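Section 4: Fitting the finger pads and checking the reach

Read this section after the linkage has been assembled (section 3) and before the camera is calibrated (section 5). You will need the bench, a 2 mm hex key, a steel rule, a soft brush and one household container with a lid. The Marras hand gripper is built the same way whether you are working at home or on the shared benches at Flitemcombe. The Flatel pads supplied in the kit fit both the first and second versions of the arms.

4.1 Before you start

1. Clear a patch of table at least 450 mm deep. Leave the front edge free so that your wrist can drop below the level of the tabletop.
2. Take the spring off its post. The arms should swing freely by their own weight.
3. Lay out the pads and arms in pairs. Left and right pads are not the same shape and will not sit flat if they are swapped.
4. Check the eyelets in the arms. Each one should sit square in its hole. Press out any that are tilted and fit them again as described in 3.6.

CAUTION: Keep fingertips out of the linkage while the spring is on. The gap behind the arms closes faster than the gap between the pads.

4.2 Fitting the pads

1. Offer the left pad up to the left arm and start both screws by hand.
2. Do the same on the right.
3. Squeeze the trigger until the pads touch, and hold it there.
4. Tighten the screws a little at a time, going from one side to the other. Stop when the heads meet the pad. The print will crack if you go further.
5. Release the trigger and refit the spring.
6. Open and close the gripper a dozen times. If an arm sticks, slacken its pivot by a quarter turn and try again.

Note: New pads have a slight film on them from the mould. Wipe them with a damp cloth and let them dry before use.

4.3 Checking the closed position

The pads should meet along their whole height. Hold the gripper up to a lamp and look through the join from the front. An even, thin line of light is acceptable. A wedge of light, wide at one end, means that one arm is twisted. Take the pad off on that side, loosen the pivot and repeat 4.2.

4.4 Checking the reach

Many household boxes have a lid that is wider than the body. The tips must be able to get in under the rim without the arms fouling the table.

1. Put the container on the bench with one rounded corner towards you.
2. Set the opening stop to 80 mm. This is the widest setting that suits the standard spring.
3. Close the gripper fully and bring it in low, from below the corner, with the tips pointing at the container.
4. Move forward until the tips come up to the edge of the body, under the overhang of the lid.
5. Look at the arms from the side. Nothing behind the pads should rub on the table.
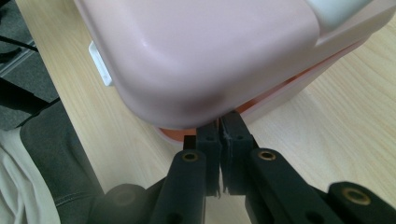 Fig. 4. Closed pads at the lower edge of the container, beneath the rounded corner of the lid.

6. If the arms rub, raise the back of the gripper slightly and approach again. If they still rub, fit the thin spacer under each pad.
7. Repeat the approach at a straight side of the container. Clips and handles stand proud of the lid on many boxes, so pick a stretch without one.

CAUTION: Do not use the closed tips as a lever to lift a tight lid. The load goes straight into the screws and can pull them out of the arm.

4.5 Wear

Pads are a consumable part. Look them over before each session and brush off any crumbs of rubber. Scuffing along the inner edge is normal and does not affect the grip on large objects. Change both pads together when a tear goes deeper than the surface, or when small items begin to slip.

Spare pads and spacers are in the drawer marked Sevow, next to the spring box. The print file for the arms is in the same folder as this guide. Print the arms flat, with the nozzle at 225 degrees, and leave them on the bed until it has cooled.

Changes to this section should be sent to Chunhua Lu, who keeps the master copy. Last revised March 2025.

Go on to section 5, Camera mount and calibration.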